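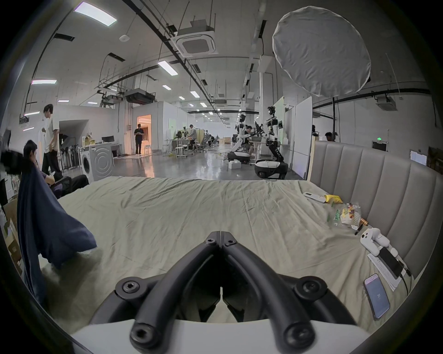 Brerwood Community Help – Bedroom and Linen Team

Home | Ask | Recent | Bedding | Cleaning | Members | Log in

Fitted sheet is always wrinkled and everything small collects near the headboard

Posted by Kazuhiro Amano, 09/06/2026

Hello to all. I have two troubles with one bed and I hope somebody can advise me.

The first is the sheet. It is sage green and it gets wrinkled very fast, the most of all near the far edge of the mattress. I pull it flat in the morning, and by the evening the folds are back. I bought it from Sturero in January, and I washed it maybe 16 times until now. Should I iron it, or is it the wrong size?

The second is the small things. The bed is used as a table during the day. Near the headboard there is a remote control, a bag of snacks, a pen, papers with a phone on top, another phone and also a power strip with its cable going down the side of the mattress. Before I can change the sheet I must carry all this away, and there is no good place to carry it to. The headboard is gray, padded, with vertical channels, so I do not want to screw a shelf into it.

The dark navy blanket I leave on the other side. It hangs down in heavy folds and I think it also pulls on the sheet, but I am not sure. There are cardboard boxes beside the bed on that side.

Thank you for any idea.

Posted by Hauksdóttir Linen Corner

Please measure the depth of the mattress first, and then look at the label of the sheet. If the pocket of the sheet is much deeper than the mattress, the extra cloth has to go somewhere, and it makes folds on top. I had the same with mine, it was 6 cm too deep. Elastic straps under the corners helped a lot. They go from one corner to the other below the mattress, and you tighten them a little at a time.

Ironing a whole fitted sheet is not worth the time in my opinion. Take it from the dryer when it is still slightly damp, and put it on the bed at once. Start with the two corners at the headboard – they are the difficult ones – and then go to the foot end.

About the blanket: fold it in three and lay it across the foot end. If it hangs on one side it will slide, and the sheet can go with it.

I would also move the power strip to the floor or fix it to a bed leg. A power strip should not lie on bedding, and never put a blanket over it.

Posted by Demetrio Cabello

Get a tray. I use a Kivier one with a high border, all the small things live there and I lift it with one hand when I change the sheet. Papers go in a folder. Snacks not in bed, sorry, but the crumbs are terrible in light colors.

Also one of your boxes can be a side table for some days if it is strong, until you find a real one. Mine lasted until the second coffee.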